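Tindow Soap Swap: Questions I Get a Lot

Updated Nov 22, 2021

What is the soap swap?
It's a mail swap for people who make soap at home. You send me a box of your bars, I mix everybody's up, and you get a box back with the same number of bars from a bunch of different makers. I run it twice a year out of my house in Flultham, and I love it way more than is reasonable.

How many bars do I send?
48. I know that's a lot if you only have one mold! Most people pour over several weekends. If you can't get there, team up with a friend and send one box under both names, and I'll split the return box however you tell me.

Do they all have to be the same kind?
Nope. You can send up to 3 different recipes, so long as each one is labeled separately. More than that and my sorting day turns into a sorting week (I learned this in October).

Can I send melt and pour?
Yes, please do. I started with melt and pour and I still make it when I want something clear or shiny. Just say so on the label so people know what they've got.

How long does cold process need to cure before I mail it?
At least 30 days from the day you cut it. I'd go longer for anything with a lot of olive oil. Soft bars get dented in the mail and they stick to their neighbors, and then somebody opens a box and finds one big lump.

What goes on the label?
Your name or shop name, the scent, every ingredient, and the cut date. Please list nut oils even if you used a tiny bit. A strip of plain paper around the middle works great, and you don't need anything fancy.

Can I use plastic wrap?
I'd rather you didn't on cold process. It sweats. Melt and pour is the opposite, wrap that one up tight.

I'm allergic to something. Can I still join?
Sure! Tell me on the sign-up form and I'll pull those bars from your box by reading the labels. I can't promise that scents haven't rubbed off on each other, though, so if you react to even a whiff of lavender this may not be your swap.

What does it cost?
Postage both ways, and that's it. Put a prepaid return label in your box.

How big does this thing get?
Last round there were 752 bars in my dining room. The whole house smelled like peppermint and oatmeal for weeks, and my sweaters still do.

Where do you keep it all?
Drawers, mostly, plus whatever shelf I can clear off.

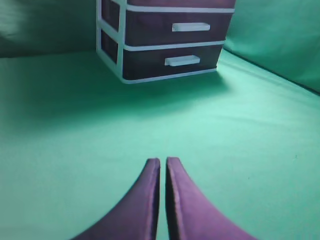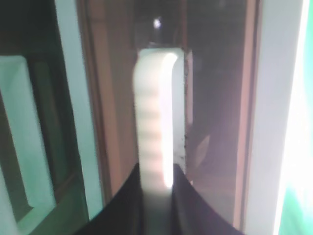 Do you sell any of it?
No, every bar goes back out. If you want to buy soap from a particular maker, check the wrapper, since plenty of people put their shop on there.

What's the Bristis list?
That's my email list. It's named after my first soap recipe, which was terrible. I write when sign-ups open, when boxes are due, and when yours has shipped.

My box came with a broken bar. What now?
Email me a picture and I'll send you a spare if I have one. Broken bars still lather fine, by the way. I keep mine in a mesh bag by the kitchen sink.

Can I join from outside the US?
Not right now. Customs forms for soap wore me out.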